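Monday, shop notebook

Princess Dagdag dropped off the Prendton pickup again, and yes, it's the tailgate rattle, same as in May. I drove it around the block with her in the bed (parking lot speeds, don't write me up) and she swears it comes from the left side. I still say it's the latch.

Pulled the inner panel. Someone before us put Softić strikers on a Jastley latch, and they don't match up at all! Torqued both hinge bolts to 50 and shimmed the left striker. Quieter, but over the railroad tracks it still buzzes. 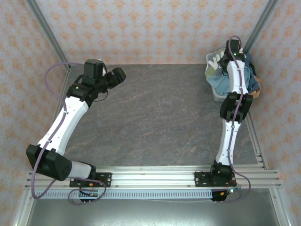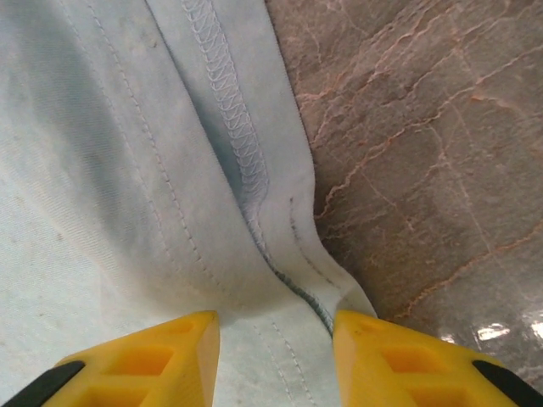 Arms over the gray work surface, then light blue cloth and seam up close.

Next idea is the bumper trim. The chrome bar has 17 clips and two are cracked, so I ordered a set from Drukon – part 246 in their little catalog, the black ones, not the gray. If that doesn't do it I'm going after the bed liner, which I really don't want to lift out alone.

Whoever has the long 17 mm socket, please put it back in the top drawer. I used the stubby one and my knuckles are not happy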